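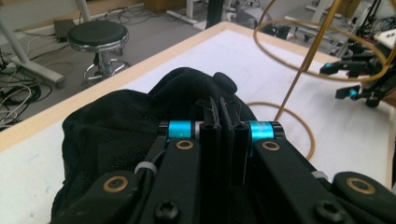
Irene Maddock
Embedded firmware, field connectivity

16/12/2018

Gateway power budget, continued. Picking up from the April notes, which I finally found in the wrong folder.

Setup same as before. Plirer board rev C, Baran modem on the daughter card, bench supply at 3.6 V, shunt on the low side. Scope on the shunt, logic analyzer on the modem UART and the wake line. Antenna on the short pigtail, window side. Signal there is ok but not great, so transmit peaks will look a bit worse than on the roof.

Sleep current first. 211 microamps with everything supposedly off. Way too high, target is well under half that. Pulled the Baran card: drops a lot. So either the modem isn't really going down or we are feeding it through a pin. Checked the UART lines. TX from the host is idling high while the modem rail is off. Classic. Backfeeding through the protection diodes.

Fix in firmware for now: set both UART pins to input, no pull, before dropping the rail. Put them back after the rail is up and the status line goes high. Not before!! Did it before on the first try and the modem came up in some half state, answered AT once and then went quiet. Had to pull power.

With the fix the sleep current is 58 microamps. Much happier. Remainder is probably the level shifter and the divider on the battery sense. Divider could be switched, there is a spare FET footprint on rev C. Ask whoever does the next layout whether it was left there for that.

Next thing, connection on demand. Host writes to the serial port, gateway should see the edge, wake, buffer, open the socket, send. Wake works. Buffering works if the host is polite. If the host just starts talking, the first 2 bytes are gone every time. Clock not settled when the start bit comes in. Tried the faster oscilator startup setting, no change I could see. Options:

Host sends a dummy preamble. Ugly, and we keep telling people the host needs no changes.

Leave the low speed UART running in sleep and accept a lower baud. Costs current, have to measure how much.

Use CTS to hold the host off. Fine for hosts that do flow control. The Dedomo meters don't.

Leaning to the second one. Will try 9600 on the low power UART, the meters talk at that anyway.

Server side. Ketlow test server closes idle sockets earlier than the docs say. Roughly 2 minutes by the log, not the ten I had in the keepalive timer. Gateway doesn't notice until it tries to send, then sits through the whole retry dance before reopening. Looks like a slow gateway from the outside, is really a dead socket. Changed keepalive to 90 s for the bench. Not happy with that for battery units, every keepalive is a radio wakeup. Better: on battery, close cleanly ourselves after the last ack and reopen when there is something to say. Always-on only for mains units. Needs a config flag, call it hold_open or similiar.

Also the reopen path does a fresh DNS lookup each time. Cache it. Respect the TTL, but don't look up on every single send.

Log excerpt worth keeping, from the good run:

wake edge
rail on
status high
uart pins restored
registered
socket open
payload sent
ack
socket closed
rail off

No retries in that one. Did a few more after lunch, same sequence, registration time all over the place though. Antenna position I think. Repeat on the roof antenna before quoting any numbers to anybody.

Scope captures are in the shared folder under gateway / power. The ones with "old" in the name are from before the pin fix, don't use them for the report. 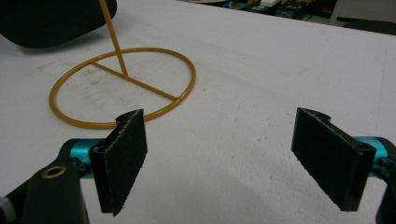 To do

Low power UART at 9600, measure sleep current again with it running.

hold_open flag, default off on battery.

DNS cache.

Switch the battery sense divider, dead bug a FET on the bench board first.

Check backfeed on the SIM lines too, same story possible there.

Update the wake sequence page on the wiki, it still shows the pins going up before the rail.

Reorder shunt resistors, last good one is on this board.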